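Home | Stories | Poems | Submit | About

What She Kept in Lorkham
By Ilham Lau
11 Feb 2024

My aunt left me her bracelets and a note that said to give away all but 2. She had sold beads at the Lorkham market for 18 years and never threw out a broken string.

I spread the striped rug in the front room, the one with the Christmas trees on it, and tipped out the tin. Then I tried to make sense of what rolled where.

The jade bangle I knew. She wore it to the bank and to funerals. It clicked against the counter when she was angry. I laid it flat and put bracelets inside it, the way she used to, so they would stay put.
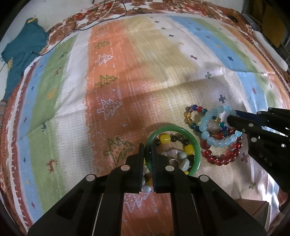 The red ones

My cousin Dutska called while I was still on the floor.

"Did you find the red ones?" she asked.

"Dark red, shiny. Yes."

"She told me those were worth 200 dollars."

"She told everyone that."

Dutska was quiet for a bit. I could hear her kettle. "I'd like them anyway," she said.

I wrote her name on an envelope. The yellow and black went to the neighbor's girl, who had asked for them once and been told no. The pale blue I held on to for a while — my mother had a string like it, and I couldn't remember if she had given it back.

By dark I had one left to choose. I put the bangle on and it wouldn't go over my knuckles. I went to the kitchen for the dish soap.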